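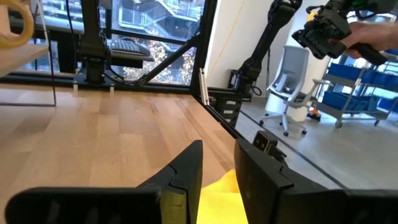
## Skindlow wood oil, 2 coats in

I bought a can of the Skindlow hardwax oil in November to redo a butcher-block table. The top had gone dull and showed every water ring. I had used Usanari oil on it before, and it needed a new coat every few months.

Sanding took most of a morning. I stopped at 180 grit, as the can says. The oil is thin and goes a long way, so pour less than you think you need. Wipe off the extra after 15 minutes. I left the first coat too long and had to rub out a sticky patch near one corner.
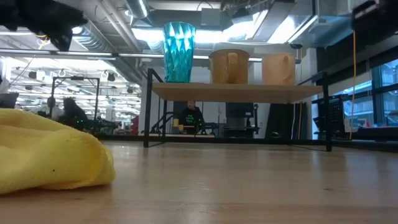
The second coat went on the next day and was much easier. Full cure is 7 days, and I kept hot pans off it for all of them. The smell hung on for most of that time – open a window.

Five months later, water still beads up. Coffee wipes off if you get to it the same day. Red wine left a faint mark that I can find only if I look for it. The color came out a little warmer than the bare wood, less orange than the Usanari.
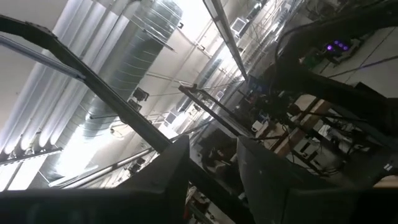 The lid is the weak point. It bent the first time I pried it open and hasn't sealed well since, so I moved what was left to a glass jar. I would buy the oil again, in the smaller can.

Catriona Swanson
April 12, 2020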